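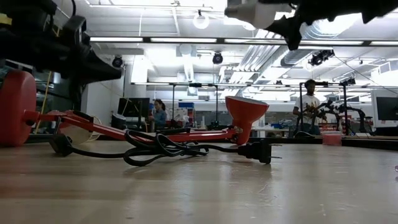 Packing the Odd Ones: A Report on Desk Lamps, Cords and Boxes

Why I picked lamps

When our class was asked to choose one household item that is a pain to move, most people went straight for the big stuff, sofas and mattresses and so on. I chose the desk lamp. I have moved twice since starting school and both times the lamp was the last thing left in the room, because it doesn't fold up into any shape a box would like. My project partner, Veikko Lappalainen, felt the same way about his (he once carried it on the bus in his lap), so we joined forces and spent most of July on it.

The lamp itself

Ours is a red one with a round base, a thin jointed arm and a cone-shaped shade. Laid on its side on a table it takes up a surprising amount of room, with the arm running off at a slant and the shade pointing up at you. The cord is black, with a switch partway along and a two-prong plug, and left to itself it lies in loose loops under the arm. We came to think of the cord as half the job.

What we tried

Our first idea was to stand the lamp upright in a tall carton and stuff the corners with towels. It went in nicely, but the shade was higher than the flaps and we ended up taping a sort of tent over it, which our teacher, Mr. Keskinen, was very kind about. For the second try we laid it down first, folded the arm as far as it wanted to go without forcing it, and wrapped the base and the shade separately. That fit a much smaller box, a Plustero moving carton we had from the store on Narnetgate, and there was even space for a few paperbacks along the side.

Take the bulb out before you do any of this! We forgot once. The bulb went into an old sock and then into a mug, and it traveled just fine that way.

The cord

We timed ourselves at this part, mostly for fun. Winding the cord around the arm took Veikko up to 30 seconds, but it slid down to the joint every time we tilted the box. Coiling it flat, starting at the base end and finishing with the plug, was slower and much neater. A strip of cloth tied around the coil held it – my grandmother's suggestion, and a good one.

What I would still like to try

I never got to test a clamp lamp, or one with a glass shade, and I think glass would need a whole different plan. Veikko wants to build a cardboard cradle for the base, and he has already drawn it on the back of his math notes, so that may be our next report if Mr. Keskinen lets us keep the big table.

Related reports
Folding Chairs and Where They Go
The Karppinen Bookshelf, Taken Apart and Put Back
Labeling Boxes at Wernorum Hall
How Many Towels Does a Teapot Need?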